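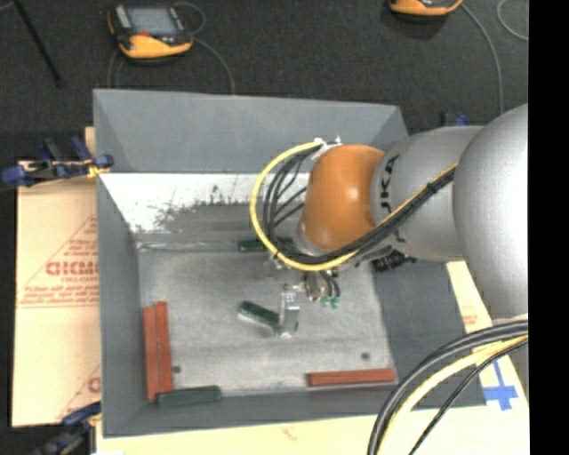 What is a tote in warehousing?
A reusable open-topped container for moving and storing loose goods inside a building or between buildings, usually sized so one person can lift it when full.

Tote (storage)

A tote, also tote box or handling bin, is a rigid container used in warehouses, mail rooms, bakeries, laundries and so on. Distinct from a crate (slatted or vented sides) and from a carton (thrown away after use). The word is older than the object. "To tote" meaning to carry is recorded in American English from the 17th century, origin unclear.

Shapes

Two main families. Straight-wall totes hold the most for their footprint but take up the same room empty as full. Taper-wall totes have sides that slope in toward the floor, so empties nest inside each other – saves a lot of truck space on the return trip. Some makers do both, a tapered body with swing bars or hinged lids so loaded totes can stack.

Corners are normally rounded. Easier to clean, less likely to crack. Floors are flat or ribbed. Flat is quieter on the hand and better for small parts, ribbed is stiffer and runs well on rollers but catches coins, screws, seeds.

Materials

Early ones were wood, canvas on a frame, or vulcanized fiber. Steel pans were common in machine shops. Plastic took over in the second half of the 20th century, mostly polypropylene and high-density polyethylene. Polypropylene is stiffer, goes brittle in freezers. Polyethylene takes cold better but bows under a heavy load if left stacked in the sun.

Color is mostly habit. Gray and blue for general stock, red often for rejects, but there is no general rule and sites make up there own.

The Hestmont pool

Small but often cited case. Hestmont, a market town with several produce packers, ran a shared tote pool out of the Jillside depot. Set up by Ubaldo Serra, a packer, who was tired of paying for cartons. Started with 100 totes bought from the Auer works and lent out between 8 firms. Deposit of 2 dollars each, refunded on return.

Losses were bad at first. A September stock check found 51 missing, most of them later traced to home gardens and one fishing club. Assunta Benedetti, who kept the books, switched the pool from deposits to a running balance per firm and the losses dropped off. Her ledgers are kept at the depot. The Tonov company later supplied a nesting model and the straight-wall ones were sold off.

Wear and cleaning

Totes wear on the floor and lower walls first. Scuffing is cosmetic. Cracks at the rim or handle are not, a cracked handle can let go under load. Food use calls for washing between trips, either by hand or in a tunnel washer, and drying upside down. Labels left on through a wash turn to paste, so many pools use a card holder insted.

See also: crate, pallet, returnable packaging, dunnage

Page last edited 11 Oct 2021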